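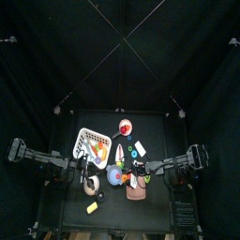 Let the toy food get mixed up

Every November, same argument in our house. Grandparents ask what the kids want and somebody says storage. Tubs with lids, labels, one for the play kitchen, one for the blocks, one for whatever else. I'm against it. Have been for years.

A toy carrot doesn't need to live with other toy carrots. Put it in a plastic basket with the banana, chuck a purple gear in there too, and see what gets cooked. Gears make good biscuits. Also good pizza, apparantly, if you've got a pink frying pan and a four-year-old who's never been told otherwise.

My daughter Ivo ran a cafe out of our lounge room all last winter. Tomato soup, 92 dollars. Blue gear on the side, free. If I'd sorted the gears back into their own tub every night there'd have been no side. Just soup.

I know the case for sorting. Pieces go missing. The knife turns up and the thing it's meant to cut doesn't. My brother-in-law has the full Murthy shelving, about 2,000 bucks of it, every cube with a little picture on the front – and yes, it looks lovely. His kids pull out one cube at a time because that's the rule. One cube! Kitchen or building, pick.

Real kitchens aren't like that anyway. Mine has a screwdriver in the cutlery drawer and Mum's had rubber bands and birthday candles.

So my rule is one basket, no lid, low enough to reach. Pot lids go wherever. Chopping board stays out becuase it's the bench, and they'll want it before breakfast. At night I scoop the lot up in two goes and sit down.

If you must buy a tub, buy one. A big one. Leave the label maker at the shop.

Tharun Iyengar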